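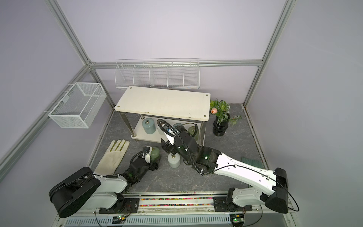

Work > Automation > Papers > Section 3

Reading time: 8 min

3. What changed for the people on the bench

I should say first that I came to Cavstead expecting to write about speed. That was the plan Amedeo Greco and I had put in the funding bid, and speed is what Kastberg wanted to hear about when they let us onto the site. I spent 18 shifts there in the end, mostly sitting on an upturned crate with a notebook, and speed hardly came up.

What people talked about was their hands. Moving gas canisters on and off a low shelf all day is dull work, and it means a lot of stooping. Before the two-arm cell, each person on the canister bench did their own fetching, their own setting down and their own putting back. With the arms doing the reaching, the same people plan the order of the canisters, watch the grippers and step in when something gets stuck. I asked everyone to tell me, in their own words, what their job was. Most of them still began with "I shift canisters" and then stopped to correct themselves (one of them laughed quite a lot at this).

Figure 2. The canister cell: two arms on a shared rail, with canisters on the floor and on the shelf under the table.

The layout in Figure 2 matters more than I first thought. Canisters kept on a shelf under a table are awkward for a person and awkward for an arm too, as the gripper has to come in low, beneath the tabletop. The bench staff knew this from their own backs. When the installers from Tsang asked where the trouble would be, it was the bench staff who told them, and I think that one conversation did more for goodwill than the whole launch day in June.

Not all of it was happy. Two people felt they had swapped a tiring job for a lonely one. On the old bench you talked while you lifted, and you worked facing somebody. Watching a cell is quieter, and the log on the Fitix screen wants an entry for every stop, so your eyes are down a lot. We coded 201 comments from the interviews and this complaint ran right through them - even among people who said they would never go back. I don't have a tidy answer to it. The night shift had started doubling up at the screen without asking anyone, and I would like to know whether that lasted.

There was also the matter of pay grades, which we come back to in Section 5. For now I'll only say that "watching" sounded like less work than "lifting" to the people setting the grades, and it didn't sound that way to anyone doing it.

Comments

Wing-yan Shek: The bit about talking while you lift is spot on. We had the same on our packing line and ended up moving the screens so people could face each other. Is the interview guide going to be shared?

benchhand: would have liked more on the night shift, they always sort things out first

R. in Stores: Good read. Stooping is the thing, my knees agree with every word. Waiting for Section 5!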